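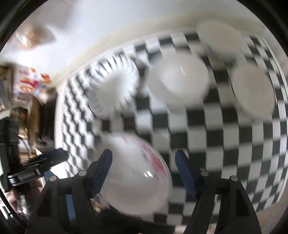 Shalini Sachdeva told us, before we had finished explaining the study, that she had never once in her life bought a bowl because she needed a bowl. They arrived, she said, with takeout and from aunts and at the ends of parties, and the only real decision she ever made about them was which one went on top. We have come back to that remark many times while writing this section, and it seems only fair to let it stand first.

4.2 What ends up on the table

The households we visited in Plultstead had, nearly all of them, a set of everyday dishes that was a set in name only. People spoke of "the white ones" and meant by it a whole family of bowls, plates and lids bought or inherited over many years, which matched well enough from across the room and much less well in the hand. Figure 3 shows white tableware of this kind on a black-and-white checkered surface, with a plastic bowl with red printing held above it in a gripper. The printing matters more than we expected when we planned the interviews. We had thought of it as decoration, and our coding sheet (drafted in September, in a rather hopeful mood) gave it a single line. The people who lived with the dishes used it as a name. A bowl with a red pattern became "the red one," even where most of it was white, and was asked for that way at dinner by children who could not have said what the pattern was.

Plain white pieces had a harder time of it. They were described by size, by what they were good for, or by where they lived in the cupboard, and two members of the same family would often give us two different answers. One grandmother kept a deep white bowl strictly for rinsing rice, while her son-in-law had been eating cereal out of it for as long as he had lived in the house – a discovery made, with some laughter, in the middle of our second visit.

Plastic was preferred to ceramic for daily meals in most of these homes, and the reasons people gave were homely ones. It was light to carry, it could be dropped, and it stacked without that scraping sound that wakes a baby. The brand names Clarex and Rebelo came up often, usually as a general word for the material and seldom as the actual maker of the dish in question. We have kept such words in the transcripts as they were spoken. Ceramic came out for guests, and then went back again behind everything else.

The cloth or mat underneath deserves a few words too. Patterned table coverings were well liked, checks above all, and people told us warmly and at length about wiping them down. Several also used the pattern for laying the table. A child could be told to leave a row of squares between one place and the next, and a parent could see at a glance whether it had been done. We did not set out to study this and have no separate measure for it, but it came up in talk about chores so regularly that we would include it in any later round of visits.

Clearing the table was where the idea of a set was put to the test. Bowls that sat happily side by side during a meal refused to nest afterward, and each home had worked out its own order for the pile. Plates generally went at the bottom, then the wide bowls, with the lids tucked in wherever they would stay. Lids were the great nuisance, and we heard about them in every kitchen. Some had outlived their containers by years and were now serving as small plates, or as covers for a bowl they had never been made to fit. We therefore recorded each lid by its present use, and give the resulting categories together with those for bowls in Section 4.3.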